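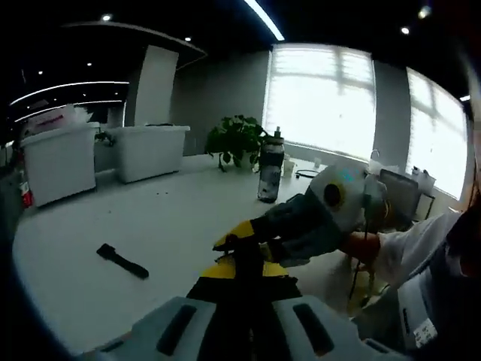
My desk as of this morning, plant and bins included

Keeping a potted plant on a work table, bad idea?

Posted by hamby_upstairs

Hi all! I have a big white table by the window that I use for pretty much everything (mail, fixing stuff, lunch), and I keep a plant on it in a white pot. The leaves are heart-shaped and they've started spilling over the side and drooping toward the tabletop. I love how it looks, but I also have two white plastic bins up there, a water bottle, a cup, and a black cable that I coil up and never put away. I'd like more room to work and I don't want to hurt the plant. Do I trim it, move it, or get rid of the bins? Also, what gets little dark crumbs off a white top without scratching it?

Timothée Marchal

Oh, I had this exact table situation! Please don't move the plant far from the window if it's happy. I'd lift it instead. I put mine on a little riser called a Prolen, I think I paid 30 dollars, and now the stems hang down beside my stuff and I can slide papers under them. Trim the longest ones just past a leaf and stick the cuttings in a glass of water (they root like crazy, I've given away so many). As for the bins, mine went on a shelf underneath and I reach for them maybe twice a day, so it's no big loss. Crumbs: dry soft brush first, then a damp cloth. If you go in with the wet cloth right away you just smear them around.

Hüsnü Sezer

Move the bins. Keep the plant. And get the water bottle away from anything that plugs in, I lost a 400 dollar laptop that way in June and I'm still mad about it.

For the cable, a hook screwed in under the table edge works fine.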